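Fluvstead drops sandwich bags for yellow lunch boxes, but will the lids last?

Fluvstead schools will hand out 800 reusable plastic food containers in November, replacing the throwaway bags used for packed lunches. The square yellow boxes come from Trastex, which says each one should hold up through 2 years of daily washing. The company has not released any test results – only a leaflet.

Parents were promised a box that a child can open alone. Plenty of kitchen drawers in town already hold containers sold on that same promise, most of them missing a lid.
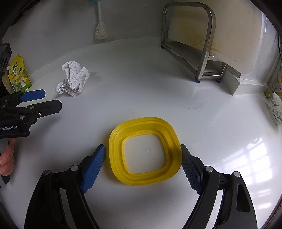 What happens if a family loses one? The first replacement is free, and after that each box costs $19, a price the district has yet to explain.

A smaller trial with Nukby containers ended last spring after roughly 40 were returned with split corners. The district says the new boxes are sturdier. It has not said who will pay if they crack too.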